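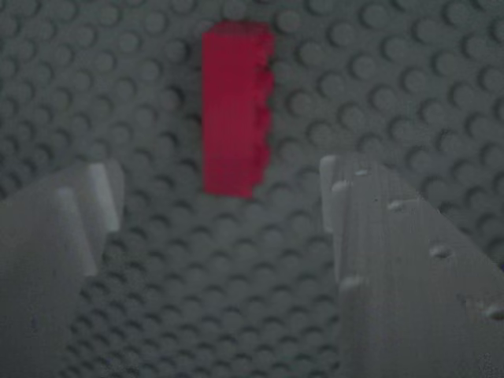
2/11/25

Slept badly, up before six, and read the Zaltberg letter again over coffee. They want to change how the whole town gets its water bills. Starting next month we all go on something called the Stirnent plan, which is supposed to be "fairer." I have lived here long enough to know what that word usually does to my bank account.

So I got out the old bills and did the math at the kitchen table. Last January I paid $155. Under the new plan, same water, same two showers a day, same leaky toilet, it comes to $218. The letter says most homes will "see little change." Which homes? It doesn't say. There is a chart with no numbers up the side, and I don't trust a chart like that.

Khanyisile Ngubane called around ten. She went to the meeting at the library last night and I didn't, so I got the full report. The man from Stirnent had slides. He said they had surveyed 3,000 customers and people loved it. She asked how many had written back and he had to look it up – 1,487. So half of them didn't bother, and I'd like to see what the other half were asked. "Do you want clean water at a fair price?" Well, yes.

She thinks I'm too hard on them. The pipes under Nkuna Street are older than both of us and somebody has to pay to dig them up. Fine. I'd pay for pipes. But I read the letter three times and the word pipes isn't in it. There is a paragraph about a new app.

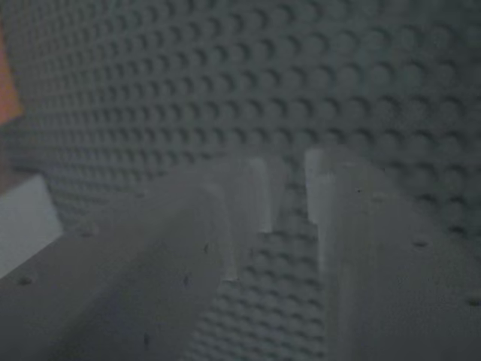 Gray studs, up close.

Fixed the toilet myself after lunch, or think I did. New flapper, $9 at the hardware store, and the kid at the register tried to sell me a Gromon leak alarm that talks to your phone. I asked him if he had one at home and he said no. Good kid. I put food coloring in the tank and will check the bowl before bed.

Wrote to the water office. Kept it to one page and took out the line about the chart, then put it back in. Asked for the full survey, the questions too. I expect a form letter by spring.

Soup again tonight. Khanyisile wants her big pot back by the weekend – must remember to wash it.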